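Oct 16, 2026

The grey wall and the white table 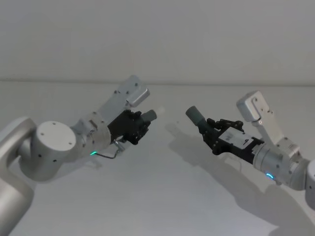
M. Agarwal

Well, I have been meaning to write about the table for days, and every evening I've sat down to do it and ended up going to bed instead, so tonight I've made the tea first and put my feet up on the other chair and I am going to get through it.

The wall is a light grey now. I want that written down before anything else, given how long I spent on it. When we first took the room at Pullau it was a sort of custard colour, and I told everybody I could live with custard, and I lasted until the first wet week. On a dull day it made the whole place look as if somebody had left a lamp on in a sickroom. So off I went to the paint counter at Trikis and stood there with a fan of little grey cards, every one of them perfectly nice until I held it next to another one. There were greys that went lilac, and greys that went green, and one I loved in the shop that looked like wet cement as soon as I got it home and leaned it on the windowsill. The one I chose in the end is the plainest of the lot. It doesn't seem to be leaning toward any other colour, or if it is I haven't caught it yet, and I have looked at it in the morning and at tea time and once at two in the morning when I couldn't sleep.

Two coats. I had hoped for one and I knew perfectly well it would be two. The first went on streaky and I was so cast down about it that I rang my sister and talked for an hour, and she said what she always says, which is to leave it alone overnight and stop poking it. She was right, of course, and the second coat covered beautifully. No stripes, no roller marks that I can find (and I have been up close with the torch, so they'd have to be hiding very well). I'm quite vain about it.

Then the table! I'd been wanting a white top for that side of the room ever since I saw one in the hall at Mamar, years ago now, at a sewing weekend. They had long white tables there and I remember that I could find everything. Pins, thread ends, that tiny grey button I'd given up on. My old one at home was dark brown and swallowed things. I lost a thimble on it once for a whole afternoon and it was sitting there in plain view all along, brown on brown, practically purring. So I had it in my head that the next table would be white, and that it wouldn't be shiny. Shiny is no good to me. I had a glossy one in the flat, way back, and the window used to sit on it in a big white square, and I'd have to keep shifting my chair around the table like a sundial to see what I was doing.

Matte, then, and pale, and long enough to lay things out properly. I had put 200 dollars aside for it in the tin, and it came to a bit less, and I spent the difference on a decent cloth and a bottle of the mild cleaner, and a bun for the drive home. I was so pleased with myself that I ate the bun in the car park and had crumbs all down my good cardigan.

Getting it in place took longer than I care to say. I measured the night before, and I measured again in the morning and got a different answer, and it was the tape's fault as far as I'm concerned. We walked it in sideways through the door, with a good deal of "your end" and "no, MY end", and set it down, and it stood a thumb's width out from the wall on the left side only. I could have cried. We shuffled it, and shuffled it again, and I went and stood back by the door and squinted while everybody waited on me with great patience, and finally it went home. There's just a faint line now where the back edge of the table comes to the wall, running straight across from one side to the other, and I cannot tell you the satisfaction that line gives me. I keep going in to look at it. I went in tonight with my toothbrush.

The light is the other thing. I was worried that a white table and a pale wall together would be glaring, or else so washed out I'd feel I was working inside a cloud. It's very gentle, though. Soft all over, and even, and my eyes weren't tired at the end of the day, which they usually are by four. I did wonder if I'd want something up on the wall to break it up, a calendar or the little print of the pears, and I got as far as holding the print against it with one hand. Then I took it away again. I like the plainness. The pears can go in the hallway, where they'll be company for the coats.

I should say something about the cleaning, mostly so I remember what I decided. A white top shows everything. I knew that, and I'd said as much to other people in a very wise voice, and then I put a mug down in the first hour and had a ring. It came off with the damp cloth and nothing stronger, thank goodness. So the rule from now on is mugs on the windowsill, mine included, and a wipe along the whole length last thing before the lights go off. I'm going to start at the back by the wall and work toward me, as dust does like to gather in a seam, and I'll do the wall itself with the dry duster only until November, to let the paint harden up as the tin says to. I've written that on a bit of card and tucked it into the drawer with the cloths.

I've also put away the leftover paint for touching up. It's in the cupboard under the stairs with the lid hammered down and the name of the colour written on the side in marker, which I have never once managed to do before. I've thrown out more mystery tins in my life than I like to think about. In the same fit of virtue I went through the cloth drawer and found 31 of them, if you please, most of them fit for nothing but the car. I kept 12 and the rest have gone in a bag by the back step.

It rained again late this afternoon and I stood in the doorway for a while with the cardigan over my shoulders, just to see what the grey would do in bad weather. It stayed grey. A nice, quiet, dry-looking grey, with the white in front of it, and the rain going on outside. I thought about the custard and did not miss it one bit.

Must ring my sister back about the weekend. She wants to see the room, and she's threatening to bring a plant. I've told her it can sit on the windowsill with the mugs. And I need to buy more of that mild cleaner, I've been a bit heavy-handed with it, and another bun wouldn't go astray if I'm passing that way.

The tea's gone cold. Bed.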